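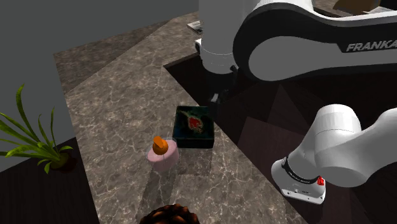
Notes from the simulated bench

Our kitchen counter has been rearranged more often this season than any real one would put up with. One minute there's a pine cone at one end and a dark box near the other. A few keystrokes later the whole lot has moved, the light comes from somewhere else, and the stone has changed its mind about what colour it is. No one has to wipe anything down afterwards, which remains the best argument for doing this in simulation.

For those who skipped the June newsletter (we know who you are, the mailing software tells us), Trummer is our attempt to collect enough pick-and-place examples to teach an arm some manners. Each example is one attempt at one task, recorded from start to finish: the camera view, the joint positions, the state of the gripper and a short written instruction. A person steers the virtual arm through the task with a hand controller. The learning system then gets the recording and is expected to work out what the person was up to.

The target for this round is 100 good examples per task, across four tasks. We have reached it on three. The fourth involves stacking, and we would rather discuss something else.

"Good" turned out to need a definition. At the start we kept anything that ended with the object in the right place, including a few runs in which the operator wandered off toward the wall, thought about life and came back. The system learned from those too. It became very good at wandering. Now a recording is thrown out if the arm stalls for too long or has more than two tries at a grasp, although we keep a separate folder of honest fumbles. A robot that has only ever seen tidy work has no idea what to do after a miss.

The other lesson has to do with scenery. Our earliest counters were plain grey slabs with even lighting, and the system did beautifully on plain grey slabs with even lighting. So Brernis, our scene generator, now hands out veined stone, long shadows, potted plants and small round things in colours that sit oddly together. A dark box against a dark background is a favourite of the generator and of no one else. Operators have asked for it to come up less often. The request has been noted and the setting has been left where it was.

Next on the list is Golitside, the replay tool, which takes a finished recording and renders it again with different surfaces and light. It should let us stretch each example further without wearing out anyone's wrist – provided the shadows land where they're supposed to. In the current build they mostly do.

If you'd like a turn on the controller, the Drinance lab is open to operators from 4 p.m. onward. The training session is short, the chair is not comfortable, and you will be given stacking.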